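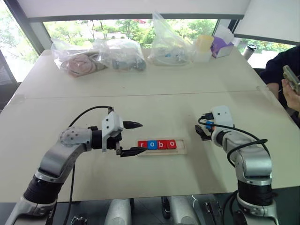 **What do you write down in a lap chart?**

You write down the number of every car, in the order the cars cross the start/finish line, once for each lap of the race.

The rest is a matter of keeping up, and that's what this page is meant to help with. I've been keeping charts by hand at our club races at Sememham for more years than I'd like to admit, and every spring a few new people ask me how to get started, usually while I'm in the middle of one and can't answer them properly. So I've finally sat down to write it out (with a big mug of coffee, and with apologies to Anika Abernathy, who has been asking me to do it since last September).

The timing system will give you everything a chart gives you, and more, to the thousandth. I still love doing one. You follow a race so much better with a pencil in your hand, and when the timing screen drops out you'll be the most popular person on the pit wall.

## What you need

- A pad of wide paper. Ledger size is lovely if your clipboard can take it.
- Two or three soft pencils, already sharpened. Pens skip in the damp, and you can't rub them out.
- An eraser on a string around your neck. I lost a lot of erasers before I learned that one.
- A clipboard with a strong clip, plus two big rubber bands for the bottom corners.
- The entry list, with the final car numbers on it.
- A watch with a second hand, or a stopwatch.

A friend is also very nice to have, and I'll get to friends further down.

## Drawing up the sheet

Do this at home, at the kitchen table, the night before. Trying to rule straight lines on your knee while the cars are leaving for the formation lap is no fun at all.

1. Turn the paper sideways.
2. Down the left edge, write the positions, one per row, starting with 1 at the top. Make as many rows as you have cars. Our usual sports car field is 14, so I rule 14 rows and then leave a few blank ones at the bottom for notes.
3. Across the top, write the lap numbers, one per column. Start with a column marked G for the grid.
4. Make every fifth vertical line a bit heavier. Your eye will thank you when you're hunting for a lap in a hurry.
5. Put the race name, the start time and the page number in the top corner of every sheet.

How many columns do you need? Take the length of the race and divide it by a decent lap time from practice. Sememham is short, only 2,031 meters around, so in a 90-minute race the laps pile up quickly and you'll go through several sheets. Rule one more sheet than you think you need, and number them all before you leave the house.

Keep the boxes big enough to write a three-digit number in comfortably. Everett Mercado runs his Schumacher coupe as number 177, and he has done so for as long as I've known him, and every year I see some poor beginner trying to squeeze it into a box made for a 7.

## Before the start

Get to your spot early. You want to be looking across the line if you can, or a little past it, so that cars are coming toward you and you can read the noses. Reading numbers off the side of a car as it flashes by is much harder, especially with the sun low.

Fill in the G column from the official grid sheet, then check it against the real cars when they line up. There is nearly always a change. Somebody starts from the pit lane, or two cars have swapped rows after a late ruling from the stewards, and if your first column is wrong you'll spend the opening laps doubting yourself.

Then learn the field. I mean really learn it – sit there during the warm-up and say the numbers to yourself as the cars go by. After a while you stop reading numbers altogether and you just know that the green one with the crooked mirror is 22 and that the noisy one is 9. Write a short note on color next to each number on your entry list too. Late in a wet race, when every number is covered in dirt, that note may be all you have.

## The first laps

The first lap is the hardest one of the whole day, so please don't be discouraged by it. Everybody comes past at once, in a great noisy lump, and you have perhaps a few seconds to get them all down.

What works for me is to say the numbers out loud and write them afterward. Keep your eyes on the cars, say "four, nine, twenty-two, one seventy-seven" as they cross, and only look at the paper when the last one has gone. If you look down to write the leader, you've already missed third and fourth.

If you do miss one, leave the box blank and carry on! Don't sit there trying to work it out while the next car goes by. You can nearly always fill it in on the following lap by seeing who hasn't been written down yet. A blank box is easy to repair, and a wrong number will spoil the next ten columns.

By lap three or four the field has stretched out and you'll have time to breathe, look around, and even have a bite of your sandwich.

## When the leader starts lapping people

This is the part that puts most people off, and it only needs one good habit.

Each column belongs to a lap of the race, and a new column starts every time the leader crosses the line. When the leader comes past, draw a small tick at the top of the new column and write the number in row 1. Every car that crosses after that goes into the column for the lap *that car* has just finished.

So if the leader has finished lap 20 and the next car over the line is a backmarker finishing its lap 19, the backmarker goes at the bottom of column 19, in the next empty row. Then the second-placed car comes past on lap 20 and goes into column 20, row 2. You're working on two columns at the same time, and before long it'll be three.

To keep this straight, I draw a small circle around a car's number the first time it's lapped, and a second circle when it's lapped again. A quick look at the circles tells me which column to go to. Marcus Kincaid uses a colored pencil for each lap down instead, and his charts are far prettier than mine, but I drop colored pencils.

## Pit stops, safety cars and retirements

Use the same few marks every time, and write them in the corner of the first sheet so that somebody else can read the thing later.

- **P** beside the number: the car stopped in the pits on that lap.
- **A wavy line** above the column: safety car on track.
- **X** in the row after a car's last lap: retired.
- **?** beside the number: you think so, and you'd like to check.

Find out before the race whether the timing line runs across the pit lane at your track. At ours it does, and the pits come before the line for the upper boxes and after it for the lower ones. A car in the Clustel team's box has therefore finished its lap before it stops, and one in the Drirkberg box hasn't. It took me an embarrassing number of races to sort that out, and I had some very strange charts in the meantime.

Safety car periods are a gift. The cars are slow, close together and easy to read. Go through your circles, fix your blanks, sharpen a pencil, and be ready for the restart, when it'll feel like the first lap all over again.

## Working with a friend

Two people can keep a chart far more calmly than one. The caller watches the track and reads out the numbers, and the writer never looks up. Swap over at a pit stop window or under the safety car, and never in the middle of a green flag lap.

Agree on how you'll say the numbers. "Fifteen" and "fifty" sound just the same with engines going by, so we say "one five" and "five zero". Noemi Cocco and Otis Obi have called and written together for years and they barely talk during a race otherwise, though they make up for it at supper.

## Checking it afterward

When the flag falls, keep going until every car has taken it. Then write the finishing time on the last sheet and do these checks before you pack up:

1. Go along each column and make sure no number appears twice.
2. Pick two or three cars and follow them all the way across, counting their laps.
3. Compare your final order with the provisional results.
4. Look at every question mark and either erase it or circle it in red.

If you and the results don't agree, go back to the last lap where you did and work forward from there. Most of the time it's a pit stop that I put in the wrong column. Now and then it's theirs, and the timekeepers are usually glad to hear about it if you ask nicely and bring the chart along.

Clip the sheets together in order and keep them somewhere dry. Mine live in a flat box under the spare bed, with the entry list for each race folded inside the first page.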